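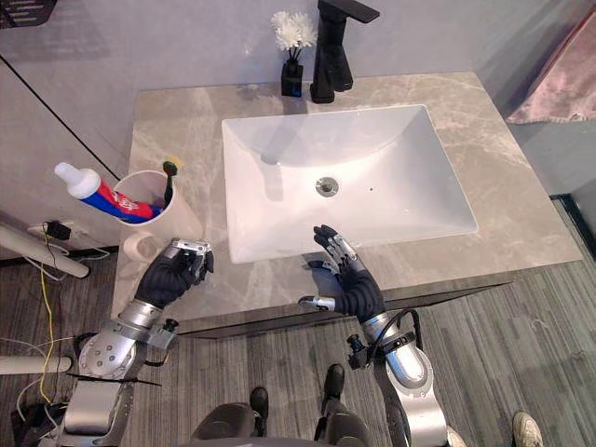

My sister-in-law told me over the phone that a bathroom counter takes two minutes a day or an hour on a weekend, and that she had picked the two minutes years ago and never gone back. I laughed at her. Then I spent most of an afternoon scraping dried toothpaste off stone with my fingernail, and I've been a two-minute person ever since!

So these are my notes for keeping a sink and a gray marble top looking decent (ours has pale veins in it, which hide water spots beautifully and hide toothpaste not at all).

## The daily wipe

Keep one soft cloth for the counter and nothing else. Mine is a Stosby, the thick waffle kind, and I've washed it so many times it's gone floppy, and it works better that way. Damp cloth first, dry cloth second. Go behind the faucet too, where the puddle likes to sit.

A matte black faucet wants water and a drop of dish soap, that's all. I tried a scrubby pad on our old one in the last house and left a shiny patch on the spout that I looked at every morning until we moved.

## The toothbrush cup

Oh, the cup. Ours is plain white plastic and it's the grossest thing in the room if I let it go.

- Empty it and rinse it with hot water every few days. Toothpaste sludge collects at the bottom.
- Let it dry upside down on a folded towel before anything goes back in.
- Close the flip-top on the toothpaste before it goes in the cup. Wipe the cap while you're at it.
- Park the cup at the side of the sink, far enough from the faucet that it doesn't get splashed.

## The stone itself

No vinegar! I know it's in every cleaning tip going, and I use it on half the house, but marble and acid don't get along and the dull spots stay. Same for lemon. I use Kiver stone soap, a capful in 900 ml of warm water, and one batch in a spray bottle lasts me ages.

For a stain that won't shift, I mix baking soda and water into a paste, leave it under plastic wrap overnight, and rinse well in the morning. It took two rounds to fade a ring under the hand lotion last June, so don't give up after one.

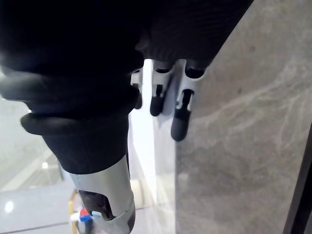
## Drain and overflow

Once a week I run hot tap water for a minute, then lift the stopper if it's the kind that comes out, and clean the hair off underneath (gloves, please). The little overflow hole gets forgotten in every house I've ever lived in. An old toothbrush won't fit, but a pipe cleaner bent at the end will, and a squirt of soapy water after it takes care of the smell.

Dry around the stopper last, with the same cloth you used on the faucet, and hang the cloth up to air.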